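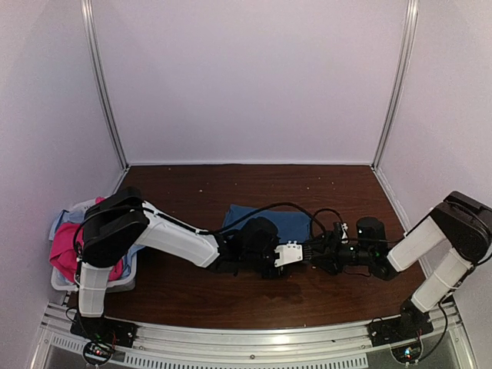 Ehlers water heater, fix it again or replace it?

plerkavar_pete
OK so our water heater is making the popcorn noise again. It's the Ehlers tank that came with the house, and we already had a guy out in March who flushed it and charged us 200 bucks. Quiet for a couple weeks and now it's back, mostly in the mornings when two people shower one after the other. Quote for a new one installed is 965. My wife wants to just do it. I'm cheap and want to squeeze another winter out of it. What would you all do?

skunimby
How old is it? There should be a date on the sticker, or it's buried in the serial number. If it's over ten I wouldn't put another dime into it.

plerkavar_pete
Sticker is mostly scraped off. Neighbor thinks the previous owners put it in when they redid the kitchen, so maybe nine years? Could be more.

JummaiA
Popcorn noise is sediment. Did he really flush it or did he just open the drain for five minutes? I had a guy do that to me once. You have to shut the cold off, drain it all the way down, then open the cold in bursts so it stirs up the crud at the bottom. I do mine myself every fall, takes me most of a Friday evening, and the only thing I've ever bought for it was a hose.

skunimby
Careful with that on an old tank that's never been done. The drain valve clogs or won't close again and now you've got a drip you didn't have before. Ask me how I know. Ended up putting a brass cap on mine at 11 at night in my pajamas.

JummaiA
It was flushed in March though, so the valve obviously works. You always go straight to the worst case lol

skunimby
Because the worst case was all over my basement floor!!

Lawal Nwosu
Has anybody ever changed the anode rod? That matters way more than the noise. Noise is annoying and costs you a little on the gas bill, but a dead rod is what rusts the tank out. Part was under 50 when I bought mine. Getting the old one loose is the hard part, you want a breaker bar and a buddy to hold the tank still.

plerkavar_pete
I had to look up what an anode rod is, so I'm gonna say no.

pekura77
Replace it. At nine years with the original rod you're living on borrowed time. 965 installed is a good price too, we paid a lot more than that and they left the old one in our driveway for a week.

Lawal Nwosu
Disagree. I've pulled rods at eight years that still had plenty of meat on them, depends completely on your water. Pull it and look before you spend almost a grand.

pekura77
And if it's eaten down to the wire he's out a whole Saturday plus the part and he still needs a heater. Does the quote include the expansion tank and the permit, Pete? Ours didn't and that was a fun phone call.

plerkavar_pete
Uh. It says "standard install." I'll call and ask.

JummaiA
Get it in writing. And get a second quote while you're at it. Is it in the basement or upstairs?

plerkavar_pete
Closet off the hallway, carpet right up to the door. No pan under it that I can see.

JummaiA
Oh. OK, I'm switching sides, listen to your wife.

skunimby
Thank you.

Lawal Nwosu
I'd still look at the rod, but yeah, get a pan and a leak alarm under there tonight either way.

plerkavar_pete
Alarm ordered. Calling about the permit thing tomorrow, will report back.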